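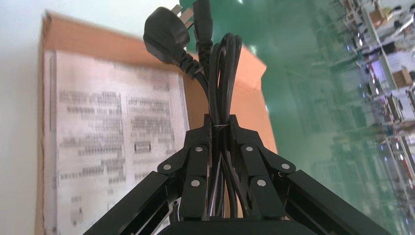
New on the packing bench: the cord arm

2 min read
Print | E-mail this item

If you've walked past the packing end at Flutgate lately you'll have met the new arm, which we've ended up calling Undo (the name of the project, and it stuck). It picks up power cords, the black ones that come looped and tied, and puts one in each box. All day long. I used to be the one doing that!

I'll admit I was grumpy when it was announced in November. I've packed cords for years and I'm quick, up to 400 on a good shift, and I had visions of being sent home. What's changed for me is that I now do the checking: right plug for the right country, tie still on, label matching the order. My wrists are much happier. My feet less so, as there's more walking between benches, and I've asked for a second stool.

It does get things wrong. It doesn't like a bundle where the tie has slipped down, and it'll sit there waiting for one of us to come and sort it out, usually just as I've put the kettle on. We had 97 of those stops in the first week, so please, if you're on goods in, push the ties back up to the middle before the cords go in the tray.

The Matubbar line gets its own arm next. If you work over there and want a go at the checking job first, put your name on the sheet by the canteen door. Two half-shifts is plenty to get the feel of it, and I'm happy to show anyone round.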